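Chapter 4
Comparing Grippers on a Shared Bench

4.1 Why the bench comes first

A gripper test measures the gripper, the arm that carries it, the controller that times it and the surface it works over. Unless the last three are held fixed, a difference in pick rate cannot be assigned to the first. Chapter 3 dealt with single arms. In this chapter two arms share one work surface, and the question is how to compare end effectors under those conditions.

The running case is the Isulthorpe bench. Two arms are mounted on a common aluminum rail, one at each end, and both can reach a row of bins at the far side of the surface. The parts are thin wires and small components, which bend, tangle and hide one another.
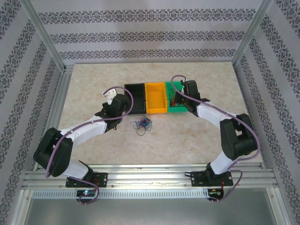 A trial begins when the controller releases the arm and ends when the part is set down or the time limit runs out. Three outcomes are recorded: clean pick, multiple pick and miss. A multiple pick is counted separately from a miss, as the two faults call for different corrections. Each gripper is run for 1,000 trials, divided equally between the two arms. Results for each arm are reported before they are pooled.

4.2 Finger shape and compliance

Two finger designs are used in the exercises. The Jidau finger is stiff and closes along a flat face. The Semwal finger has openings molded through its body and gives slightly under load. A stiff finger holds its position well but tends to push a loose wire aside. A compliant finger follows the wire, at some cost in repeatability.

Wires near a wall or corner are the hardest case. The approach angle is limited, and a wire that springs up can cross the view of a wrist camera.

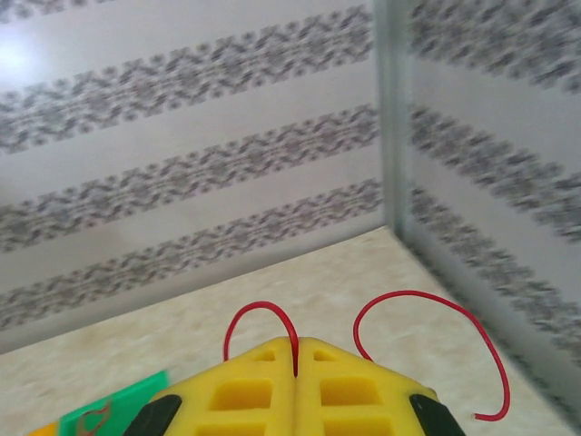 Figure 4.2. Wrist camera view toward a corner of the enclosure, with yellow gripper fingers and two red wires.

4.3 What the controller contributes

The Hakholm controller used in this chapter offers nine closing-speed settings. Readers should fix one setting for all grippers, run the full set of trials, and only then repeat the work at a second setting. Changing finger and speed together leaves the two effects mixed. Section 4.4 gives the procedure for zeroing both arms against the rail.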